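Speaker notes: The Gusonside simulation kit, a buyer's review
Oltwood Technical Purchasing Forum, August 2023
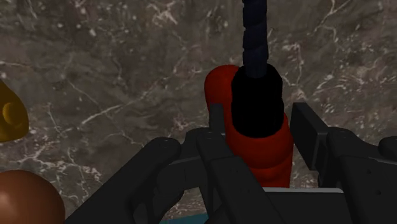
Slide 1. Simulated view from the grasping exercise, Gusonside kit.

Opening

Good morning, and thank you for attending. This talk presents the findings of the Oltwood review of the Gusonside kit, a simulation package for robotic picking supplied by Onano. The review was carried out on behalf of departments that are considering a shared license. The purpose today is to report what the kit does well, where it falls short, and on what terms Oltwood would recommend buying it.

[Leave slide 1 up through the next section.]

What is on offer

The kit has three parts: a library of objects and surfaces, a set of gripper models, and a scripting tool that runs grasping trials and records the result of each one. It is sold as a yearly license. Onano provides support by e-mail during business hours, and a training day may be added at extra cost.

The library holds over 400 objects. Many are plain household shapes, and others are unusual on purpose. The red object on the slide belongs to the second group. It has a glossy, rounded body, a thick black cap, and a twisted cable running up from the cap. Please note the position of the gripper, with a finger on either side of the body and a short gap still open on the right. Shapes of this kind are useful to a buyer. A clean box or cylinder tells us little about how a grasp planner will behave on a real sorting line.

Surfaces

Surfaces can be changed without rebuilding the trial. The veined marble shown here is one of the harder choices for a vision system, with pale lines that branch and cross behind the object. Reviewers ran the same trials on plain gray and on marble. The planner supplied with the kit lost accuracy on marble, and departments should expect to spend time on tuning. Onano has been open about this in its own manual.

[Pause for questions on surfaces. If asked about lighting, refer to the appendix of the written report.]

Loose items

A trial can also include items that are not the target. Two of them are at the left of the slide, a yellow-gold one and a brown sphere, both outside the gripper's reach. The scripting tool lets the user decide how many such items appear and how close they may come to the target. This was the feature that reviewers used most. The settings are saved with each trial, so that a second department can repeat the work exactly.

Comparison with the Jelínek package

Departments that already hold the Jelínek package have asked whether a change is justified. The review team's position is as follows. Jelínek is easier to install and its manual is better written. Its object library is smaller, and its gripper models are simple outlines with few surface details. The Gusonside models carry screw holes, housings and separate finger segments, which matters when a department wishes to check clearance around a part before ordering hardware. For teaching at an introductory level, the Jelínek package remains suitable – there is no need to replace it.

Points of concern

The review recorded 13 faults. Most were minor, such as labels that did not match the manual. Two were serious. The first concerned cables and cords, which at times passed through the fingers during a closing motion. Onano issued a correction in March, and the fault did not return in later trials. The second concerned the export of results, where long file names were cut short without warning. That fault remains open.

A grasp that holds in simulation has not been proven on the floor. The license terms say so clearly, and departments should keep a budget line for physical testing.

[Slide 2: cost table. Do not read out the figures. Refer the audience to the printed handout.]

Recommendation

Oltwood recommends the shared license for departments engaged in picking and sorting research, subject to two conditions. The export fault must be corrected in writing before payment, and the training day must be included in the first year at no added charge. Onano has accepted the second condition and is considering the first.

Departments that wish to try the kit before a decision is made may request a trial account from the purchasing office. Requests should name the intended gripper model and the type of object to be handled.

[Take questions. Copies of the full report are on the table by the door.]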